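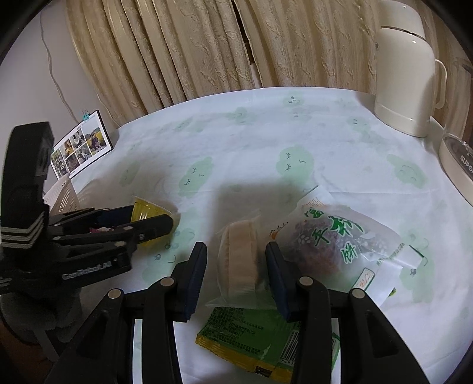

Individually Wrapped Pastry

An individually wrapped pastry is a small baked or steamed sweet sealed in its own packet at the place where it is made. The term covers filled cakes, layered biscuits, pressed grain cakes and similar goods sold as single servings. Wrapped pastries are eaten as snacks, served with tea, and given as gifts in many parts of the world. They are especially common in East Asia, where the custom of offering guests a sweet in its own cover is older than plastic film.

History

Before modern packaging, bakers covered single cakes in paper, leaves or cloth. Paper kept fingers clean and gave the baker a place to stamp a name, but it did little to slow drying. Waxed paper improved matters, and cellophane, which came into wide use in the first half of the twentieth century, allowed the buyer to see the product without opening it. Plastic films later replaced cellophane in most factories. They were cheaper, could be sealed with heat, and held moisture more evenly.

Small bakeries were slower to change. Many continued to fold paper by hand until tabletop heat sealers became affordable. The bakery historian Elvira Escobar has described this stage as the point at which the neighborhood shop and the factory began to sell goods that looked much the same on the shelf. Her account of the bakeries of Zarkonstead, a market town with a long trade in filled cakes, records that the first sealer in the town was shared among 3 shops and carried from one to the next by handcart.

Packaging materials

Clear film is used where the appearance of the pastry helps to sell it. Round cakes with a pale crust are often packed this way. The film may be drawn tight or left with a loose margin at the edges, depending on the machine and on how easily the crust breaks.

Frosted film softens the view of the contents and provides a good surface for large printed lettering. It is often chosen for dark or speckled foods, such as bean and grain cakes. In Chinese-language markets the characters 手作, meaning "handmade," appear on many snack bags. The phrase is a matter of style as much as of method, and its use differs from one maker to another.

Foil and metal-coated films block light and are preferred for pastries rich in fat, which turn stale in flavor when exposed to light and air. Paper remains in use as an outer layer, a label or a closing tab.

Shelf life

The keeping time of a wrapped pastry depends on its water content, its sugar and fat, and the quality of the seal. Dry biscuits keep longest. Soft cakes with a moist filling are more likely to grow mold, and are often packed with a small sachet that takes up oxygen. The sachet is not eaten and is marked accordingly.

Storage trials carried out by Efraín Paucar at the Mitotero bakery compared filled cakes from one batch held for 30 days at room temperature. Paucar reported that weak seals accounted for most of the spoiled samples – more than differences in filling or crust. The bakery afterward changed the order of work so that cakes cooled fully before sealing, which reduced the water that gathered inside the film.

Cultural role

Wrapped pastries are suited to sharing. A host may set out several kinds on a tray and leave guests to choose, and any that remain can be put away for another day. In offices, they are a common gift from a colleague returning from a trip. Religious and seasonal festivals bring a sharp rise in sales, and some makers produce certain flavors only at those times.

A survey of household habits published by Sheyla Grajales on 2019-06-11 gathered replies from 363 homes. Most of those who replied kept wrapped sweets in the house for visitors, and older people were more likely to do so than younger ones.

Waste and reform

Single wrapping uses more material for each serving than bulk packing. Mixed films, made of layers of different plastics, are difficult to recycle and are usually discarded. Some makers have moved to films of one material, while others have returned to paper for goods that sell quickly. The Tollum bakery now offers 2 lines of the same cake, one wrapped singly and one packed loose in a paper box.

See also

Confectionery packaging
Mooncake
Rice cake
Tea snacks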